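Open day at Wivent, Condamley, April 2022

I went to the Wivent open day at Condamley with two others from our evening class. We had booked the morning slot, which ran from ten until half past twelve. Parking is behind the main building and you sign in at the side door, where they give you a sticker and a map of the ground floor. The map was a bit out of date and had the toilets in the wrong place.

Wivent took over the site when the old packaging works closed. Most of the building is offices now, with a long workshop at the back and a set of smaller rooms off the corridor. The first part of the visit was a talk in the canteen. It lasted longer than it needed to and a fair amount of it was about funding, but the second half, on how they test things in software before any hardware is switched on, was clear and worth hearing. They had a slide comparing a fault found in simulation with the same fault found on a real arm. The second one cost a new wrist and a fortnight of waiting for parts.

After that we were split into groups of 14. Ours went to the workshop first. There is a real two-armed machine there, behind a rail, and it was switched off for most of our time because another group had just used it and the staff were going over the cables. We were allowed to look at it from close by. I asked how heavy each arm was and was told they would check, but I didn't hear back.

The room I had come for was the simulation room, which is the third door along. They call the project Relico. It is a set of made-up tabletops, mostly kitchen and breakfast things, on which a simulated robot with two arms and two hands can be tried out. The staff had it running on a large screen with chairs in front.

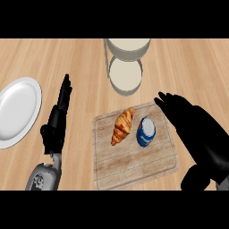 One of the Relico breakfast tables, with the croissant and the can on the board.

Each layout in Relico has a number, and the list on the wall went up to 1213. The plan is for the software to meet so many slightly different tables that a new one doesn't throw it. Things are shifted, turned or swapped between layouts, and the light can be changed too. Somebody in our group asked why they bothered with the wood grain and the marks on the chopping board when the robot only has to find the objects. The answer was that a plain grey table makes the job too easy, and software trained on one does badly when it is given a real worktop.

We were told that the part people expect to be hard, working out where the croissant is, causes fewer problems than the fingers. A can is stiff and has a known shape. Pastry in the simulator is treated as a solid object, so it doesn't squash or flake, and the staff were quite open that this is a weakness. They hope to have a softer version by May.

The control side is called Myung. As I understood it, Myung takes the view of the table and sends back the next small movement for both arms. It does this many times a second. I asked whether the two hands were controlled separately and was told no, it is one set of instructions covering both, so that one hand doesn't get in the way of the other.

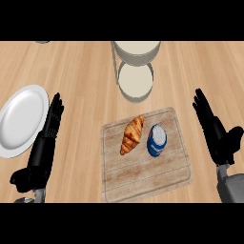 What I noticed most, sitting there, was how much attention goes on where the hands are before they take hold of anything. The staff talked about this for some time. If a hand comes in at a poor angle the fingers have nowhere to go, and it has to back off and start again. They keep a record of the starting positions and go back over the ones that gave trouble. There were 556 in the folder they opened for us, and they said going through them was dull work which was shared out between the whole team.

There were a few minutes for questions. A man at the back wanted to know when he could buy one to lay his table, and was told not for a long while. Another visitor asked about speed. Everything can be run faster than real time in the simulator, though for visitors they slow it down so that it can be followed.

We then had a short go ourselves at a separate desk. You get a keyboard and a small joystick and can move one simulated arm about over a bare practice table. I found it harder than I expected. Moving left and right is fine but I kept losing track of the height, and my hand went down on the table more than once. The younger members of the group were much better at it. You only get roughly 2 minutes each, so there isn't time to improve.

Tea and biscuits were back in the canteen and free. There was a table of leaflets, including one on evening courses at the site, and I picked up a copy for the class noticeboard.

Some practical points for anyone thinking of going. The corridor is narrow and the simulation room gets warm with a full group in it. There is step-free access through the main entrance but you need to ask for it, as the side door has three steps. Photographs are allowed in the simulation room and the canteen but not in the workshop. The afternoon slot was said to be quieter. Booking is through the Wivent site and the next open day should be listed there once they have settled the date.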